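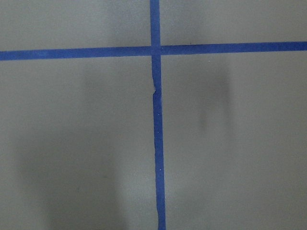

Can a Machine Fold Your Towels Yet?

Antigoni Chrysikopoulos has spent the last two winters teaching a robot arm to do small jobs which most people finish before their coffee is ready. She works at Plunen, a company of 8 people that tests machines for laundries and small shops. I met her there on a quiet afternoon, and my first question was the one she hears from everybody: when can I buy one?

"Not this year, and I would not promise the next one," she said. "If you have one kind of towel, one table and good light, then we can talk. If you have a family, it is more difficult."

The table is a big part of the work. Its top is matte gray, and blue painter's tape divides it into four areas of different size. I noticed that the cross does not sit in the middle and that the crosswise line has a small step in it. Chrysikopoulos laughed when I asked if this was a problem for the robot.

"It is for us, the people," she said. "We put the towel down in the same area each time, so that we can compare Monday with Friday. The tape does not have to be beautiful. I cut it by hand and I am not a carpenter."

Since February the team has kept a record of every attempt, and the number stood at 2,977 when I visited. The task sounds simple. The arm must pick up a small towel by the corner, fold it two times and put it on a pile. In the last full week it made 405 attempts, and 56 of them ended with a person stepping in.

I said that this seemed quite good to me. She did not agree.

"Think about a laundry," she said. "Somebody must stand near the machine to help it, and this person could fold the towels herself, and faster. We save nothing. It becomes interesting when one person can look after several arms and also answer the phone."

What goes wrong? Mostly the first grip, she explained. A corner can hide under another corner, or the fingers take two layers when they should take one. Shadows are also a trouble, because a soft dark patch on the table can look like the edge of a cloth. For this reason they chose a surface that does not shine – the old one was white and glossy, and the camera was often confused by it.

The software they use is called Skestano. It learns from people who guide the arm by hand through the whole job. Chrysikopoulos has done many of these lessons herself, and she says they changed how she folds at home. "Now I fold slowly, like the robot. My husband asks me if I am tired."

The shop floor may come earlier than the home. Sotiropoulos, a family firm with three hardware stores, has asked Plunen to look at a different chore, which is putting small boxed goods back on the right shelf at night. Boxes keep their shape, and the shelves do not move. Chrysikopoulos expects that a first trial, in the store on Bradness Street, will be possible next year.

And the dishes? "Please do not ask me about dishes," she said, but then she spoke about them for ten minutes. Wet glass is hard to see and easy to drop, and every kitchen keeps its cups in another place. She would start with plastic plates.

Before I left, she pulled a towel from the shelf and folded it while we talked, without looking at her hands.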